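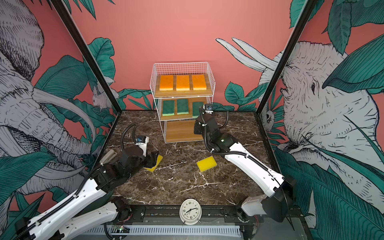
Figure 1. The two-arm cell with the sponge rack, left gripper on a yellow sponge.

Sollevport, December

Our group was asked whether the teaching lab should buy a second two-arm cell next year. Mitali Bhattacharjee priced the parts and I wrote the plan. Going in, I doubted the lab needed another one, and the quotes have not changed my mind.

Verkov wants 3,401 for the package we looked at. That leaves out wrist cameras, spare gripper fingers and cable hose. Clusow sells the hose and brackets for 121, and delivery is 26 on top. Neither quote says a word about training or repairs – we asked both firms twice. 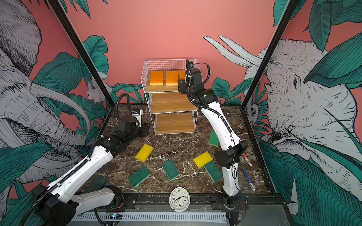
Sollevport – December, afternoon

Sorting sponges onto a three-tier rack is the job we planned around. It is cheap to set up: sponges, a wire rack, a couple of markers. The money goes into the arms and everything bolted to the rail, and that is where I think the sales sheet is too hopeful. It assumes both arms are in use all day. Our booking sheet shows 3 groups sharing the cell, with plenty of open slots.

Montserrat Alvarado disagrees and wants the order placed before prices go up. Her point about waiting times at the end of term is fair. I would still spend on spares first and look at the bookings again in spring. The Mavromatis quote had not arrived when we handed this in.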